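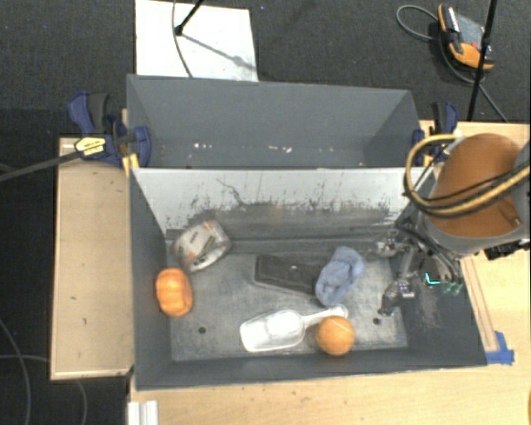 ## Vávra 4 Passive Ribbon Microphone

Figure-8 ribbon microphone for brass, reeds and upright bass. Corrugated aluminum ribbon, hand-tensioned at the Jekivik shop. Output transformer by Lestine.

- Weight: 710 g
- Body length: 98 mm
- Connector: 3-pin XLR, male
- Phantom power: not required; switch off before patching
- Recommended preamp gain: 60 dB or more

On muted trumpet, start at arm's length and slightly off axis. Store upright.

Ships with the Tusen yoke mount and a cotton sock. Shock mount sold separately (part 647). Re-ribboning is done in June only; book ahead.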